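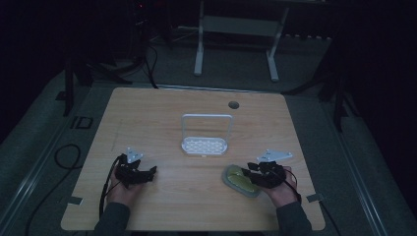 Most people do not need a bigger kitchen, they need one good place for the wet dishes, wrote a reader from Bucur under our August notice, and the comment received many answers in the same evening.

The notice was about the small sorting course which the household shop Andik holds in the back part of its store. The course is free of charge and takes 46 minutes. Participants work at a table with a few small things from a usual kitchen, such as a dish and a white plastic rack, and they try where each thing should stand so that it is easy to reach.

According to the shop, 689 households from Bucur and the villages near it have put their names on the list this year. The first plan was for 250. For this reason the evening hours are extended until 9 p.m., and a second course will open in the former Prolodance hall, behind the bus station.

The reader's comment also asked why the course is made on a bare table and not at a real sink. Andik answered that a sink is different in every home, but a flat surface is the same for everyone. People first learn to clear the surface completely, and only after this they put things back one by one.

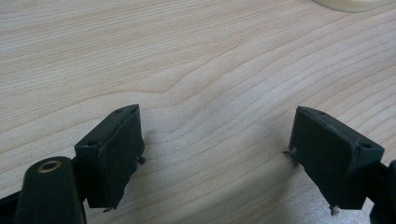

The light wood was also a choice of the shop. On a pale top with a visible grain, crumbs and small dark objects are easy to notice, and the participants can see quickly how much free space they have. Andik says that many visitors ask for the same kind of table for their home, but the shop does not sell furniture and has no plan to start.

Racks and dishes are a different matter. The store has ordered 1,556 pieces of small kitchen goods from the supplier Prirkex for the autumn - mostly racks, bowls and drawer boxes. They can be bought without taking part in the course.

Places for the evening hours can be reserved at the cash desk. Children may come together with an adult. Participants are asked to bring one kitchen item from home for which they never found a good place.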